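Curkthorpe Deck List

README for the data files, third release, January

What this is

The Curkthorpe Deck List is a table of small-press card decks: tarot, Lenormand, oracle, and a few playing card decks made by artists who sell their own work. Each row is one edition of one deck. The list has 1,761 rows at this release. I started it for my own shelf, and then other collectors asked for a copy, so now it is a proper set of files.

I do not sell decks and I have no arrangement with any publisher. There are no prices in the list. I had a price column in the first release and removed it, as it was out of date almost the same week.

Files

decks.csv — the main table, one row per edition
makers.csv — artists and presses, with the name as it is printed on the box
cards.csv — titles of the single cards, for 400 of the editions
changes.txt — what I changed between releases

All files are UTF-8, with commas between the fields and double quotes where a field contains a comma. Please do not open them by double click in an old spreadsheet program, or the accents will break and some card numbers will be turned into dates. Use the import menu.

Columns in decks.csv

id: a number that never changes, also if the row is later removed
title: as on the box, or as on the title card when there is no box
maker_id: points to makers.csv
kind: tarot, majors, lenormand, oracle, playing, other
card_count: number of cards in the deck as sold, with extra cards included
extras: number of extra cards, for example a signature card or a second version of a trump
edition: the maker's own words (first, second, artist proof and so on)
run_size: number of copies printed, empty if unknown
numbered: yes, no, or empty
stock: the paper or finish, as the maker writes it
back: reversible, not reversible, or empty
source: own copy, seen copy, maker page, or collector report

An empty field means I do not know. It never means zero. In the first release I mixed these two, and I am sorry to the people who made charts with it.

What counts as one edition

This was the hardest decision. If a maker prints the same images again with the same size and the same paper, I keep one row and write the larger run in run_size. If the size, the paper, the back or the number of cards is different, it gets a new row. A change of box only does not make a new edition, even if the sellers like to say so.

Majors-only decks have their own kind, because many artists publish the 22 trumps first and the complete deck years after. When the complete deck exists, the two rows are linked in the field related_id. This field is new and it is filled for 40 pairs until now. I know there are more.

Where the data comes from

Most rows come from maker pages and from reports of collectors. I have handled the deck myself in a smaller part, and you can filter for these with the source column. The old Pladby checklist gave me many titles of decks which are out of print. It was typed from paper, so the spelling of names needs some caution. The rows from Horrocks have good run sizes but nearly nothing about the stock.

Known problems

There are 59 rows with a title and no maker. Most of them are decks sold at fairs with no name on them.

Run sizes are often the planned number. When a maker announces a limited edition, I write the announced number, and I correct it later only if someone tells me the true one.

Decks in languages I do not read are few. French, German and Italian are covered well, Japanese and Korean badly.

The terms for paper are not made uniform. "Linen", "linen finish" and "air cushion" are left as the makers write them, and I would not compare them between makers.

Use and credit

You can copy, change and publish the list, also in a shop catalog, if you name it as Curkthorpe Deck List and say which release you used. No card images are included, as the images belong to the artists. Please do not ask me for scans.

Corrections

The list is hosted on Givisel, and the correction form is on the same page as the files. Send the id of the row, the field, and how you know the right value. A photo of the box or the title card is the best proof. I answer slowly in summer — in the other months it takes me a week or two.

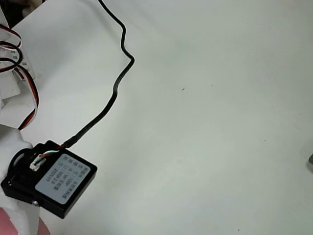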